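The Night Ferry to Kartha

The ferry left Eltura at nine in the evening and the man was the last to board. He had a suitcase, a sandwich in wax paper, and a key to a house he had not seen since he was eleven. The woman who took his ticket looked at the key, which he was holding in the same hand, and told him to put it in a pocket before he lost it over the side.

He put it in his pocket.

The house was his aunt's. She had died in October and the lawyer had written to say that it came to him, along with the land behind it, as far as the creek. There was a buyer already. A company called Cirkow wanted the creek more than the house and had offered a fair price for both. All he had to do was sign at the office in Kartha at ten in the morning. He had told his wife he would be home the next night.

The lounge was warm and smelled of soup. He found a seat at a table next to the outlet so that he could charge his phone.
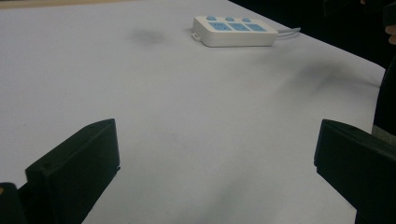 The Woman with the Box

Sometime after midnight a woman sat down across from him. She was old and had on a man's raincoat. She had a cardboard box tied with string, and she set it on the seat beside her and kept one hand on it.

"Going home?" she said.

"Going to sell a house."

"Which one?"

He told her it was the green one past the church, with the porch that sagged. She nodded as if he had given her the name of a cousin.

"It isn't green now," she said. "Your aunt painted it white. It took her two summers. She did it herself, ladder and all, and she wouldn't let anyone hold the ladder."

He had not known that. He had sent his aunt a card every Christmas and she had sent one back, and the cards had never mentioned paint.

The old woman asked if he wanted to know what was in the box. He said he did. She said it was bread starter from her sister in Eltura, because her own had died in the heat. The sister had got hers from their mother, and their mother had got hers from a bakery in Flondedine that was built in 1701 and burned down before any of them were born.

"So it's old," he said.

"It's flour and water," she said. "I feed it Tuesdays and whenever I remember."

She stopped and corrected herself. "Whenever I remember," she said.

They talked about the crossing. It used to take all night and most of the morning, in the old boat, and there had been goats. Now it was seven hours and there was a machine that sold crackers. She liked the crackers. She did not miss the goats. When he went to buy her a packet he bought one for himself too, and when he came back she had cleared his sandwich paper off the table and folded it into a square.

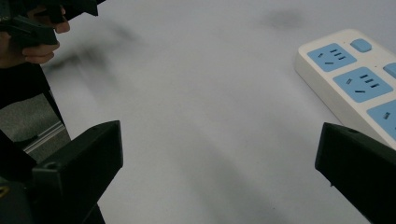 The white tabletop.

She slept after that, sitting up, with her hand still on the box. He tried to sleep and couldn't. He took out the letter from the lawyer and read it again. Cirkow would pay on signing. The house would come down in the spring. There was a line about personal effects, which he was free to remove, and a line saying that anything left behind would be cleared at no charge to him.

He thought about what might be in there. A blue kettle. The radio his uncle had fixed so many times that it had more tape on it than radio. A drawer in the kitchen with string, candles and dead batteries. He was surprised at how much of the drawer he could remember.

At five he went out on deck. It was cold and the rail was wet. There was one light far ahead, low down, and he watched it for a long time before he could tell that it was two lights close together.

Kartha

The boat came in a little after dawn. He carried the old woman's box down the ramp for her, and she walked in front of him and told him to keep it level. A boy with a truck was waiting. She got in, took the box onto her lap and rolled down the window.

"It's not locked," she said. "The house. It never was. I don't know what you've got that key for."

Then the truck drove off.

He walked up from the harbor. It was 700 steps to the church, or it had been when he was small and counted them, and he started to count now and lost track at the bakery. The road had been paved. Past the church there was a new wall, and then there was the house, white, with the porch still sagging.

The old woman was right about the door. Inside it was cold and very clean. Someone had turned off the water and covered the armchair with a sheet. The kettle was on the stove, but it was red, and he stood there trying to decide whether it had always been red. The radio was gone. He opened the kitchen drawer and found string, candles, batteries, and a pack of Christmas cards with one missing.

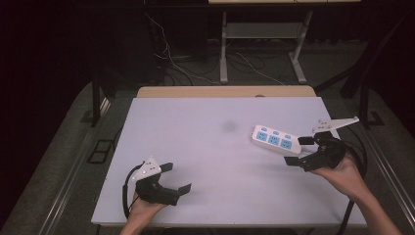

He went out the back and down through the grass to the creek. It was narrower than he remembered and louder. On the far bank Cirkow had put in a row of stakes with orange ribbon on them, 100 feet apart, running up toward the hill. One had fallen over. He crossed on the stones, got his left shoe wet, and stood the stake up again without thinking about it. Then he pulled it out and laid it back in the grass the way he had found it.

The church bell rang nine. The office was ten minutes down the road.

He went back to the house and turned on the water. It coughed and came out brown, and he let it run until it was clear – it took a while – and filled the kettle. There was tea in a tin. There was no milk. He sat on the porch step with the cup, where the boards were worst, and pressed down with his heel to see how far they would give.

At a quarter to ten he went in to look for a hammer.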